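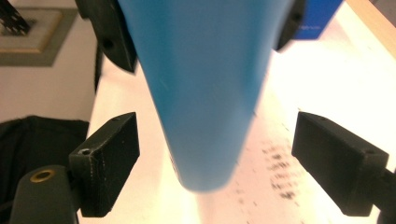
I've put 30 hours into Galtine on my phone now, most of them on the bus or on the couch with the TV going, so I figure I've earned an opinion. Short version: I like it a lot, and I'd still tell you to wait for the April sale.

You run a little salvage boat out of a harbor town called Caltberg. You go out, haul junk up from the seabed, sell it, fix the boat, go out a bit farther. The hauling is done with one thumb (hold to lower the line, let go to grab) and it feels great! There's a tiny buzz when you snag something heavy and I still get a kick out of it. Runs last three or four minutes, so it's perfect for waiting rooms.

The first boat you get, the Imton, is slow and turns like a couch. Stick with it. The second one is the Puma and the whole game opens up once you have it, because you can finally outrun the storms instead of sitting in port watching a clock. I had 3,502 coins saved when I bought mine and then couldn't afford fuel, which was a dumb way to spend an evening. Keep a bit back.

My complaints? The menus, mostly. Everything you pull up goes in one long list, and you can sort it by name or by value but not by which quest needs it. I had 566 bits of scrap in there at one point and was scrolling for ages to find one brass hinge. The text is small too, and the setting that's supposed to make it bigger only changes the dialogue.

Battery use is rough on my older phone. It gets warm and I lose 30 percent on a longish commute. Turning off the water reflections helped, and the sea still looks nice without them.

No ads, no energy timer, no gem store, you pay once and that's it. It plays fine offline, though cloud saves only kick in when you quit to the title screen, so don't just swipe the app closed like I did and lose a whole trip.

Controller support is in there. I tried it for ten minutes and went back to my thumb. Four stars from me, and I'd bump it up if they fixed that list.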